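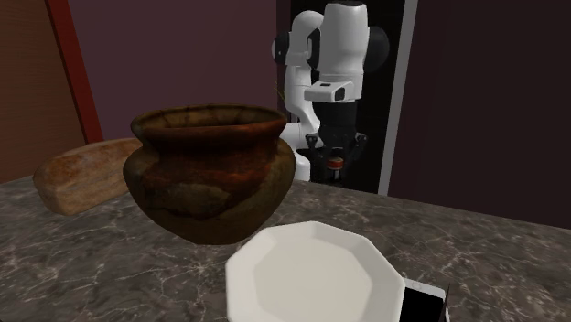 # 陶罐

陶罐,就是用黏土捏出来、晾干、再烧硬的罐子。这句话谁都会写,可我为了这个词条前前后后改了好几稿,越改越觉得“罐”这个字不老实。口大的有人叫盆,脖子细的有人叫瓶,带耳朵的叫壶的也有,叫罐的也有,我外婆管家里所有圆肚子的东西一律叫“坛子”。所以先说好,我在这篇里讲的陶罐,指的是低温烧成、胎体还会吸水、肚子比口大、主要拿来装东西或者煮东西的那一类。瓷罐不算,上满厚釉的咸菜坛只顺带提一提。

本条目最早的草稿写于2018-01-04,后来陆续补过,顺序有点乱,大家凑合看。

## 名称

中文里跟“罐”搭界的字多得吓人:罐、瓮、坛、罍、瓿、甑、鬲、釜、缶。古人分得细,现在多数人分不清,也不需要分清。我自己的土办法是看用途:瓮偏大,存粮存水;坛要密封,腌东西酿东西;釜和鬲是上火的;甑底下有孔,架在别的锅上蒸。罐夹在中间,什么都能干一点。

“缶”值得多说一句。它既是盛酒水的器物,又能敲着打拍子,“击缶而歌”说的就是这个。字形上它还成了一个部首,罐、缸、罄、缺都带着它。我小时候查字典,老觉得“缺”字跟罐子放在一块儿很奇怪,后来自己摔破过几个,就明白了。(器物破了一块,可不就是缺嘛。)

方言里的叫法更热闹。有些地方把煮药的小罐叫“药铫子”,有些地方叫“砂吊子”,煨汤的又叫“瓦罐”“瓦煲”。瓦、砂、陶三个字在日常说话里经常混着用,严格讲砂锅的泥料里掺了较多的粗颗粒,跟细泥陶不是一回事,可你去菜市场较这个真,卖家多半会看你一眼然后接着包货。

## 历史

陶器出现得非常早,比农业早得多。中国南方的洞穴遗址里出过距今近两万年的陶片,江西仙人洞就是常被提到的一处。日本的绳文陶器也极古老。以前教科书喜欢讲“先种地,再定居,再做陶”,现在这个顺序在东亚基本讲不通了,采集打猎的人也做陶,大概是为了煮东西。煮过的贝类、鱼、植物块茎好消化,汤还能喝,这个诱惑我完全能理解!

早期做法多半是捏塑和泥片贴筑,后来有了泥条盘筑。慢轮和快轮出现以后,器壁可以拉得匀而薄。龙山文化的黑陶里有一种蛋壳陶,薄得不像话,我第一次隔着玻璃看到的时候在展柜前站了好久,脖子都酸了。当然那是高柄杯一类的礼器,拿来炖肉是不行的。

仰韶的彩陶、马家窑的旋涡纹大罐,是陶罐里最上镜的一批。马家窑那些大家伙上半身画得满满当当,下半身常常光着。一种常见的解释是当时人席地而坐,视线从上往下落,下腹部看不见,画了也白画。我觉得有道理,不过也可能单纯是下面那截常常埋在土里或者搁在架子里,反正各家有各家的说法。

地中海那一边,双耳尖底的运输罐装着酒和橄榄油到处跑船。尖底看上去站不稳,其实本来就不打算让它站着,船舱里一层层插着码,或者插在沙土里。中国的小口尖底瓶也有类似的困惑,早年流行“打水时自动翻转”的讲法,后来有人拿复制品去试,效果并不理想,再后来残留物分析又把它往酿酒的方向拉。我个人更愿意相信酿酒那个说法,理由不太学术:谁家打水愿意用这么难放的东西。

再往后,釉和高温窑把瓷器推上了台面,陶罐退到厨房、地窖和院子里。退是退了,从没断过。金属锅普及以后,很多人以为陶罐要完,结果煨汤的、腌菜的、熬药的照旧用它。

## 泥料

做罐子的黏土要满足两件互相打架的事:可塑性要好,晾干和烧的时候又不能裂。太细太黏的泥捏起来舒服得像面团,一干就缩,一缩就开口子。所以陶工会往里掺东西,行话叫羼和料,砂子、碎陶片磨的粉、贝壳粉、稻壳、草屑都有人用。考古的人看陶片断面,很大一部分时间就是在看这些小颗粒。

碎陶片磨粉这一招我特别喜欢。破了的罐子敲碎了掺进新泥里,又变成新罐子,等于老罐子在里面接着上班。

颜色主要看铁。含铁的黏土在氧气充足的窑里烧,偏红、偏橙;氧气不够,就偏灰、偏黑。同一只罐子身上一块红一块褐一块灰也常见,露天堆烧的尤其如此,柴火贴着哪儿、灰盖着哪儿、风从哪边来,都会留下印子。有些买家觉得斑驳是毛病,有些买家专挑斑驳的买,价钱还高,这事儿我不发表意见。

我在家用过的泥里,名字记得住的有一款叫Matwood的粗红泥,颗粒挺扎手,拉坯的时候掌根会磨得发红,但是做厚壁的圆罐很让人安心。另一款叫Nugroho的细泥,滑,听话,我拿它做大件却裂过,做小杯子就没事。只是我自己的手感,别人可能完全相反。

## 成型

### 捏塑

一团泥,大拇指按下去,边转边捏。小罐子都能这么来。看着像幼儿园手工,捏匀其实很难,我的底总是偏厚,口总是偏薄。

### 泥条盘筑

搓泥条,一圈一圈往上摞,里外抹平。做大罐子这办法最实在,没有转盘也行。诀窍在于别贪快,下面几圈要等它稍微硬一点再往上加,不然整个肚子会慢慢坐下去,像人吃饱了往沙发里滑。抹缝要抹透,里面那一面也要抹,我偷懒过,烧出来沿着泥条的接缝齐齐裂了一圈,漂亮得像用尺子画的。

### 拉坯

转盘上来。定中心、开孔、提壁、鼓肚、收口,五步里头我至今最怕收口。罐子的收口要用两手一点点往里拢,水一多就起皱。教过我拉坯的Embla Berge嗓门很大,每次看我伸手去蘸水就喊“少!少!”,我现在一个人在家蘸水都会停一下。

收完口再把唇沿往外翻,就有了一圈敞口。翻沿不光是好看:绳子能扎在脖子上,布能蒙住,手指能抠住,倒东西也顺。肚子鼓、脖子收、口再张开,这个轮廓在世界各地反复出现,互相没来往过的人也会做出很相近的样子,我觉得是用法把形状逼出来的。

### 拍打

用木拍在外面拍,里面垫一块圆石头或者陶垫,一边转一边拍,把壁拍薄、把肚子拍圆。东南亚、南亚和中国西南都有人这么做。拍子上刻了纹或者缠了绳,罐子外面就留下绳纹、方格纹。绳纹陶的“绳纹”很多就是这么来的,既是工艺痕迹也是装饰,还防滑。

## 干燥与烧成

晾干这一步最考验性子。急不得,口沿薄干得快,底厚干得慢,两边收缩不一样就会扯裂。我会拿塑料袋松松地罩着口沿,让它慢一点,隔天倒过来放。夏天比冬天麻烦,风大的日子最麻烦。十月是我最喜欢的干燥月份,不冷不热,罐子在窗台上自己就好了。

烧成的办法由简到繁有这么几种:

- **露天堆烧**:柴草、牛粪饼把罐子埋起来点火,升温快,温度不算高,花斑多。
- **坑烧**:挖个坑,保温好一些。
- **窑烧**:有火膛、窑室和烟道,温度和气氛都能管。
- **电窑**:我用的就是它,没有浪漫可言,按完按钮去睡觉。

陶的烧成温度一般比瓷低不少,多数落在千度上下及以下的区间里,各种泥不一样,以泥料说明为准。烧之前一定要干透,里头有水汽,升温一快就炸。我炸过一次,把旁边别人的盘子也连累了,赔了一顿饭。

升温刚过水的沸点那一段要特别慢。我的本子上写着“100度,停!”,后面画了三道杠,因为第一次烧的时候没停。

## 用途

### 存水

没上釉的陶罐会微微渗水,水到了外壁蒸发,把热带走,里面的水就凉一些。印度、墨西哥、西班牙都有专门的凉水罐。空气越干效果越好,放在梅雨天的屋子里基本没用,外壁还会长一层可疑的东西。

有个进阶版叫罐中罐:大罐套小罐,中间填湿沙,上面盖湿布,小罐里放菜。没有电的地方拿它当冷柜使。我夏天在阳台试过,西红柿确实撑得久一点,但是我要天天去浇沙子,浇着浇着就忘了。

### 煮

陶罐导热慢,散热也慢,关了火还能咕嘟好一阵。煨汤、焖豆子、熬粥都合适。南方的瓦罐汤把小罐一层层码在大缸里,炭火慢慢烘,汤清得很。

要命的是骤冷骤热。刚从冰箱拿出来的罐子直接上大火,或者滚烫的罐子往湿台面上一搁,十有八九要听见“咔”的一声。石头台面也得小心,垫块干布或者木板。

### 腌与酿

泡菜坛的水槽是一个特别聪明的设计。坛口外面有一圈槽,灌上水,扣上碗,里面的气能顶出来,外面的气进不去。槽里的水要记得补。泡菜坛多半上釉,不上釉的会渗盐水,外面结一层白霜。

韩国的酱缸、格鲁吉亚埋在地里的酿酒大罐,都是这一路亲戚。格鲁吉亚那种叫奎弗瑞,埋到只剩口,葡萄连皮带籽进去。清洗要人钻进去刷,胖一点的恐怕不行。

### 种植与灌溉

把没上釉的细颈罐埋在植物旁边,灌满水,盖上口,水从罐壁慢慢洇出去。土越干洇得越快,土湿了它就慢下来。西汉的农书《氾胜之书》里种瓜的办法就有埋瓮盛水这一条,我读到的时候非常激动,立刻去埋了一个,黄瓜长得不错,罐子过冬忘了挖出来,冻裂了。

### 随葬与仪式

瓮棺葬在很多史前遗址里都有,多用于孩子。有的瓮棺上还留着小孔,常见的解释是给灵魂出入。我每次读到这一段都读得很慢。

## 新罐子怎么伺候

各地有各地的“开锅”法,大同小异。我的做法:新罐子先刷掉浮灰,清水泡一晚上,第二天煮一锅稀粥或者淘米水,小火,煮完放着自然凉,倒掉,冲净,晾干。米汤里的淀粉会堵住一部分细孔,之后就不那么渗了。

平时的注意事项我列一下:

1. 不用洗洁精泡。胎体会吸,下一锅汤有柠檬香味,我喝过。
2. 洗完口朝上晾,里外都干了再盖盖子收起来。
3. 长霉了别慌,白醋兑水煮一煮,太阳底下晒。
4. 裂了细缝的改当花盆或者装蒜头。
5. 来路不明的老罐子、颜色鲜艳的旧釉罐子,不要装吃的。有些低温釉含铅,酸的东西一泡就跑出来。

最后一条请认真对待,别的都可以商量。

## 修补

锔瓷大家都听过,锔陶也有,打孔、上锔钉、抹灰膏,瓮和缸裂了都能锔。以前走街串巷的锔匠补得最多的就是这些粗东西,细瓷反倒是少数人家的事。金缮好看,用大漆粘合再上金,花工夫,而且不适合再上火。

家里最常用的土办法是铁丝箍。裂了的缸在外面勒一圈铁丝,越拧越紧,还能装米装十几年。我奶奶家那只米缸就箍着2道,米从没漏过,后来搬家没带走,我妈到现在还念叨。

## 收集与辨认

二手市场上的陶罐真假新旧很难看。做旧的手法不少:埋土、刷泥浆、酸泡、烟熏。一层浮土用湿布一擦就掉的,多半有问题;老的土锈会咬在胎里。磨损也要看位置,底边、口沿、耳朵这些常碰的地方应该磨得圆润,要是肚子中间磨得厉害而底边还很锋利,就得想想了。

我架子上有一只底部刻着1891的小口罐,卖的人说是年款。我查了很久也没查到谁家作坊这么刻,也许是编号,也许是后来谁闲着刻的。买的时候花得不多,当它是编号我也高兴。出土文物另当别论,那是不能买卖的,碰到卖家悄悄说“刚出来的”,走开就对了。

新做的仿古罐子倒可以放心买。Flolleck那一批做旧的花器,表面喷过一层哑光的东西,插干花挺好,装水会泛白。Ellano的厚底煨罐我用得最多,买来的第22天磕掉了口沿一小块,照样煮豆子,煮到今天。

## 相关说法

“瓦罐不离井上破”,意思是常在井边打水的罐子迟早碎在井边。西方也有几乎一模一样的谚语,说罐子老往水边去总有一天要破。“破罐子破摔”更常用,语气也更丧。“闷葫芦罐”指存钱的扑满,口小进得去出不来,要取钱只能砸。司马光砸的按《宋史》写的是“瓮”,后来画里都画成大缸,有人考证过宋代能不能烧那么大的缸,争得不可开交,我两边的文章都看完了,还是觉得救了人就行。

## 待补

- 西南地区现在还在做慢轮陶的村子,我只去过一个,不敢多写。
- 非洲女性陶工那部分资料看了一半。
- 盖子!整篇几乎没写盖子。
- 甑和蒸食的关系应该单独开一条。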